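11/30/25, notes from the Kushnir open day, typed up fast.

Hanna Dmytriv runs the arm demo. Second floor, small crowd, loud. Asked her first what people want to know. "If it can find their keys. Every time."

She picks small stuff on purpose. Metal, shiny, awkward to grab. "A padlock is mean. The shackle throws the light back at you." The pouch she calls the easy one, though Cherry Mae Tagle, her coworker, disagreed from accross the room. "Soft things fold. I'd take the padlock." 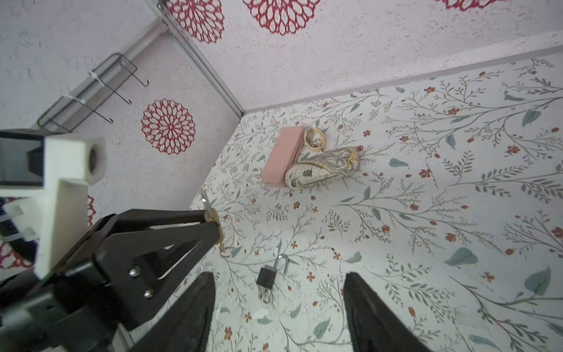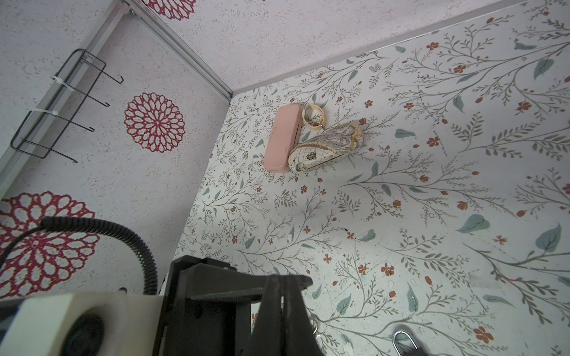 Wrist views from the demo, with the glasses case, bangle and map-print pouch toward the back and the padlock nearer the gripper.

And the wallpaper? Dmytriv's pick. "Plain gray is too kind." She wants busy patterns, more of them by December.

Cost came up, of course. She wouldn't say for the arm. The whole day's budget was $3975, and she sounded suprised they got it.

Next slot was in five minutes so we stopped there.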